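Start Produkte Greifsysteme Vorführungen Service Kontakt

Triro Greifmodul mit Simulationsplatz

Das Greifmodul Triro von Zarnport wird als Komplettpaket angeboten: Zweifingergreifer, Steuerung und ein Simulationsplatz, an dem sich Abläufe vorab durchspielen lassen. Wir führen es seit November im Programm und werden seither regelmäßig gefragt, ob es hält, was der Prospekt verspricht. Unsere Antwort fällt verhalten aus. Wer das Modul kaufen möchte, sollte vorher bei einer Vorführung gewesen sein und dort unbequeme Fragen gestellt haben.

Birger Hedlund und Tumelo Du Plessis aus unserem Einkauf waren am 16.03.21 beim Tag der offenen Tür in der Niederlassung Lekota. Angekündigt war eine »Live-Demonstration unter Praxisbedingungen«. Den Vormittag über lief dann fast ausschließlich die Simulation auf einer großen Leinwand. Die echte Zelle stand daneben hinter Glas und wurde erst nach der Mittagspause eingeschaltet, für knapp eine halbe Stunde.

Gezeigt wurde das Handhaben von Bechern an einer Schale. Laut Zarnport eignet sich die Aufgabe gut zum Vergleich, da liegende konische Teile je nach Lage anders angefahren werden müssen. Das leuchtet ein. Weniger leuchtet ein, weshalb die Oberflächen in der Simulation so sauber sind. Bei unseren Kunden sind Schalen verkratzt, Becher haben Dellen, und auf dem Tisch liegt meistens noch etwas anderes herum.

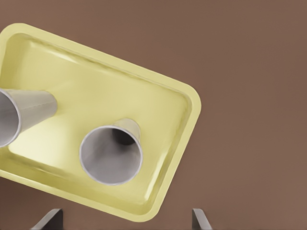 Simulationsansicht am Triro: gelbe Schale mit zwei liegenden grauen Bechern, am unteren Rand die Greiferspitzen.

Sixten Vik, der die Vorführung leitete, nannte eine Erfolgsquote von 82 Prozent über 115 Durchläufe. Auf Nachfrage stellte sich heraus, dass damit simulierte Durchläufe gemeint waren. Für die reale Zelle wollte er keine Zahl nennen, »weil die Bedingungen dort noch schwanken«. Genau diese Schwankungen hätten uns interessiert. Auch die Frage, was als Erfolg zählt, blieb offen: Ein Becher, der angehoben wird und danach schief abgelegt, ist in der Simulation vielleicht ein Treffer und in der Linie ein Stillstand.

Am Nachmittag durften Besucher die Startlage der Becher selbst vorgeben. Du Plessis legte einen mit der Öffnung gegen die Schalenwand. Der Greifer fuhr an, hielt an, fuhr zurück und meldete eine ungültige Pose. Das ist immerhin ein sauberes Verhalten, beschädigt wurde nichts. Gelöst war die Aufgabe damit trotzdem nicht, und der Mitarbeiter an der Zelle drehte den Becher schließlich von Hand um.

Was uns gefallen hat: Die Bedienoberfläche ist aufgeräumt, Blickwinkel und Startlagen lassen sich ohne Programmierkenntnisse ändern, und Fehlermeldungen stehen im Klartext da. Auch der Fingerwechsel ging zügig von der Hand. Dass man Abläufe ausprobieren kann, ohne die Anlage anzuhalten, ist für kleine Betriebe durchaus ein Argument. Ob es den Preis rechtfertigt, hängt davon ab, wie oft dort überhaupt umgerüstet wird.

Lieferumfang
Greifmodul Triro mit zwei Fingern
Steuerung mit Netzteil
Simulationslizenz Niren, ein Arbeitsplatz
Einweisung vor Ort, ein Tag

Nicht enthalten sind Roboterarm, Schutzzaun und weitere Niren-Lizenzen. Jede zusätzliche Lizenz kostet 2.162 Euro im Jahr, was im Prospekt erst auf der letzten Seite steht. Die Lieferzeit beträgt nach unserer Erfahrung rund 2 Monate; Zarnport selbst gibt weniger an.

Eine Vorführung mit eigenen Teilen vermitteln wir gern. Bringen Sie bitte gebrauchte Ware mit, am besten auch die Stücke, die bei Ihnen regelmäßig Ärger machen. Lassen Sie sich außerdem die reale Zelle zeigen und vereinbaren Sie das vorher schriftlich. Ansprechpartner für Termine ist Čestmír Krajčí, technische Fragen zur Steuerung beantwortet Sipho Mathebula. Einen Festpreis nennen wir erst nach der Vorführung.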